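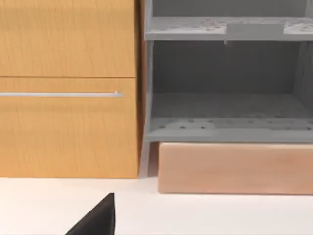 *Our kitchen in simulation: the lower drawer, still closed, and the open shelf next to it.*

It is February and I have not written on this blog since the semester started. The reason is mostly this drawer. I promised Samina that I would write down how our club project is going, so that the students who join next year do not have to ask us everything again.

For those who do not know me, I am a second-year student at the Mordale campus and I am in the robotics club. Every year the club chooses one larger project. Last year it was a line-following car. This year we voted for a robot arm that works in a kitchen, but only in simulation, as our money for hardware was already spent on the car. The project is called Julinance. It is a name that Samina Farooqui made up during the first meeting, and it has no meaning that I know of.

The task sounds small. The arm must find the handle of the lower drawer, close the gripper on it, and pull until the drawer is open by 40 percent. Later it should take a cup from inside and put it on the gray shelf. We have not reached "later" yet.

My part was the handle. It is a long, slim bar, and I believed this would make it easy, because there are many places where you can grab it. In practice the many places were my first problem. Our script chose a random point along the bar, and when the point was too near to the end, the finger came down on the mounting post and the arm pushed instead of closing. I spent two evenings thinking that the controller was wrong. Then I printed the target points and saw that all the bad runs had a target in the last part of the bar. I moved the limit inward and most of these failures disappeared.

The second problem was the approach. We start the arm low, near the floor, and it has to go up and turn before it can reach the handle. If it turns too early, the finger touches the front of the drawer. The simulator does not care if you scratch the wood, of course, but the contact moves the wrist a little, and after that the grasp is never in the right place. Samina suggested that we add a point in the air in front of the handle, where the arm must stop first and only then go forward. It was one extra line in the config. I was a bit ashamed that I had not thought of it, as we learned exactly this in the introduction course.

We now have some 60 recorded runs that I consider good. The full folder has 278, but many are from before the fix and I do not want to train on them. There was a discussion in the club about this. Part of the group wants to keep the bad ones with a label, so the model can learn also from mistakes. I think we should first get one clean result – even a modest one – and then try the mixed data. We did not agree yet, so both folders stay on the server. Please do not delete any of them!

Training is 3000 steps with the small network. On the lab computer it finishes while I am in the math lecture, so I start it before and look at it after. I must say it is a nice feeling to come back and find a curve waiting for you. Less nice when the curve is flat.

A few notes for next year's students:

- The handle position is saved relative to the drawer, not to the floor. If you change the cabinet height, you do not need to touch it.
- Look at the runs with your own eyes before you train. The success flag was wrong for us during two weeks, because it counted a drawer that moved only a tiny bit.
- Give your files names with words in them. I have a file called "test_new_new2" and I am afraid to open it.

In the next weeks I want to finish the pulling part, and Samina will begin with the cup. She also wants to try the shelf as a place to put things, and I expect the side panel will give her trouble, as the arm is wide at the elbow and it comes in from the side.

If you are on campus and you want to see it, we are in the Staten room after 5 p.m., and you can try to drive the arm with the keyboard. It is harder than it looks. My own record is three drawers without touching the wood.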